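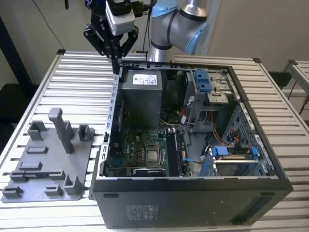

Interior da torre com o painel lateral retirado: fonte de alimentação, motherboard, memórias e baias de discos.

Torre de secretária Vusia, recondicionada
Vendida por Korkero – Equipamento Informático

Computador em caixa torre preta, proveniente de parque empresarial. É fornecido como base de montagem, para quem quer completar a configuração à sua medida ou precisa de uma máquina de bancada.

O que se vê com a caixa aberta
Processador colocado no socket, sem dissipador montado. Módulos de memória pretos ao lado do processador e uma placa de expansão preta junto ao fundo da motherboard. As baias usam patilhas azuis de plástico.

Características
Caixa: torre, cor preta, um painel lateral amovível
Fonte de alimentação: 300 W, incluída
Memória: 2 módulos
Disco: não incluído
Sistema operativo: não incluído
Estado: usado, com possíveis marcas no exterior

Antes de ligar
O dissipador do processador é vendido à parte. Não ligue o computador sem ele. Aplique pasta térmica nova e confirme que a ventoinha está ligada à motherboard. O modelo Rizzi de perfil baixo é compatível e pode ser acrescentado à encomenda.

Para colocar um disco, deite a torre, retire o painel, pressione as patilhas azuis e puxe o suporte. O kit de cabos Jeltia serve nesta caixa.

Garantia e envio
Garantia de 2 anos sobre a fonte e a motherboard. Envio em caixa reforçada, com portes de 20 euros para Portugal continental. Levantamento em loja sem custos, mediante marcação.

Dúvidas técnicas: Jirayu Tanasarn
Encomendas e faturação: Yanti Chong

Ficha atualizada em 21 de abril de 2024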